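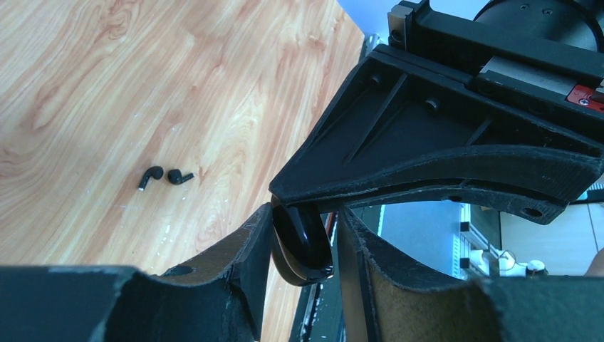
Two black earbuds on a wooden tabletop.

Start Kitchen Workshop Home Office Storage Contact

Tips > Home Office > Running long jobs on a computer somewhere else

Sunday, October 5, 2025

Plenty of people now have a second computer they never sit in front of. It may be an old desktop in the basement, a shared machine at work, or an account on a big cluster at a college. These tips are for anyone who sends it long jobs from a laptop at the kitchen table or the workshop bench. They assume you can already log in and type a few commands.

Before you send anything

Run a small version first. If the full job has 1,000 input files, try 2 of them. Most mistakes show up right away: a wrong folder name, a missing library, a file saved with the wrong line endings. Fixing these on a tiny run takes minutes. Finding them the next morning costs you the night.

Write down what the job needs before you ask for it. On a shared cluster you usually have to state the memory, the number of cores and the time limit. Look at what the small run used and allow some extra. If you ask for far more than you need, the job sits in the queue longer. If you ask for too little, it gets killed partway.

Keep one folder per job, with the script, the settings and a short text file that says what the job is for. Put the date in the folder name, year first, so the list sorts itself.

Logging in

Use a key with a passphrase instead of a plain password wherever the machine allows it. Make a separate key for each laptop. When you sell or lose a laptop, you remove that one key and the others keep working.

Give the remote machine a short name in your SSH config file. Mine are called kotbridge and uddale. Typing one word beats remembering an address and a port number.

Start long work inside a session manager such as tmux or screen. When the Wi-Fi drops, the session stays up on the far end and you can reattach to it. On a cluster, use the batch system for this and leave the login node alone. It is for editing files and submitting jobs, and an administrator will stop anything heavy you run there.
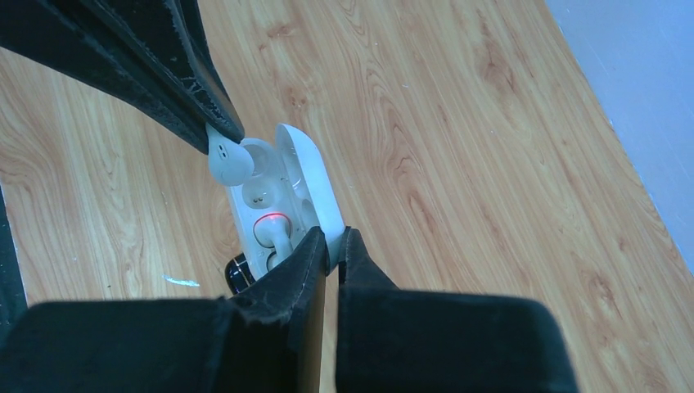
A white earbud and its small charging case.

Moving files

Pack small files together before you copy them. Sending thousands of tiny files one at a time is slow on almost any connection. One tar file of the same size goes much faster.

Use rsync for anything you may have to copy twice. It skips what is already there, and with the partial option it can pick up a large file where it stopped. Do a dry run first if you plan to use the delete option. Check the trailing slash on the source folder too — it changes where the files land.

Make a checksum list before a big transfer and compare it at the other end. I once moved more than 100 result files from the old Amrani server and found a single bad one this way.

Never count on scratch space. Most shared systems clear it on a schedule. Copy results out the same day the job ends and keep the scripts in your home folder, where there is usually a backup. Ask if there is one.

While it runs

Write progress to a log file, one line per step, with the time. Look at the end of the log now and then. A progress bar is no use in a batch job and fills the log with junk.

Save checkpoints. For a job that takes a day, saving every hour is plenty. Keep the last two and delete the older ones, or you will run out of quota.
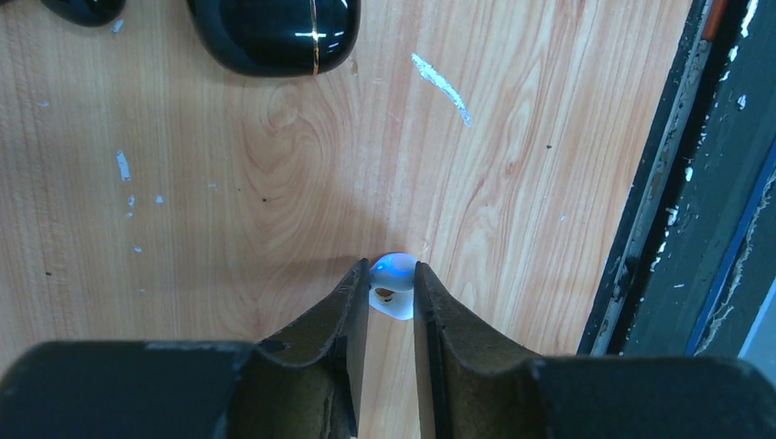 Set the job to email you when it ends or fails, and leave out the message for when it starts. If you submit 20 jobs as an array, ask for one message for the whole array. Wojciech Kubiak, who set up the Vetance nodes, had me change this in March after my mail filled up his outgoing queue.

If a job fails, read the error log from the top. The first error is usually the real one, and the rest follow from it. Copy the log somewhere safe before you resubmit — some scripts write over it.

Cleaning up

Cancel anything still waiting in the queue that you no longer want. Check for sessions you left open. Compress the results you need to keep and note the software versions in the same text file as before. Most systems have a command that lists loaded modules, and its output can go straight into that file.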